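Grarnance Press Kit Binder, Ostermann Edition

If your name or your business has been in the news lately, you already know how quickly those stories slip away, and how nice it would be to have them all in one place for clients, patients or family to look through. The Grarnance binder holds 36 clear sleeves, enough for 112 clippings of the usual column size if you're a patient trimmer (and we do love a patient trimmer!).

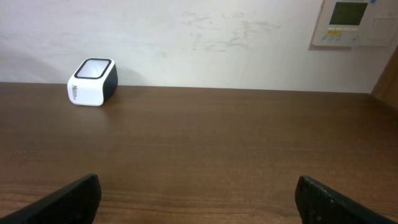

Brown wood tabletop with a fine grain.

We redesigned the spine in April after a good many kind letters, so it now opens flat and stays that way while you talk someone through a page. Comes with 2 index tabs and a pocket for business cards.

Colors: Kosik Blue, Pirel Gray
Ships in 7 business days
Refill sleeves sold separately

Want your name on the cover? Leave it in the order notes exactly as you'd like it to read, middle initial and all.

Page updated 12 Sep 2025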